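12 July 2020, bimanual bench, Tulo policy

Third checkpoint today. Fedir retrained overnight with action chunks of 64 steps instead of 10, on the theory that the arms were dithering from having too little to commit to. Data is the same 200 demos as January, minus the ones where I sneezed.

With chunk 10 the two arms argue. Left closes, right reconsiders, left lets go to be polite. With chunk 64 they go in together and stay in, and the price is that they stay in even when they're wrong.
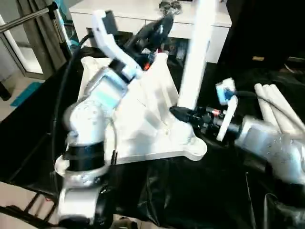 Chunk 64, big white part, both arms in. Black cloth on the table.

Loss curve says we were done at step 3000. The loss curve has never had to pick anything up. Going by behavior I'd keep the later checkpoint, which hesitates less before contact and looks much the same on paper.

Wrist views are my main suspect now. The head camera gets a decent look at everything, but once an arm is in close its wrist camera mostly sees whatever is nearest, plus cloth.

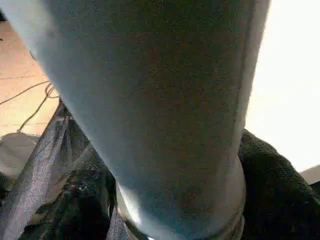

Weerakoon's fix is to drop out the wrist streams at random in training so the policy can't lean on them. Farham would rather crop them. I said I'd try dropout first, mainly as it's one line in the config and the crop is an afternoon.

Fedir Hladun wants the old Brurus baseline rerun on the same cloth before anybody writes the word "improvement" anywhere. Fair. Annoying, but fair.

To do:
chunk 32, in case the answer is boring
log gripper force on both sides, same clock this time
dropout run tonight, don't overwrite Fedir's folder again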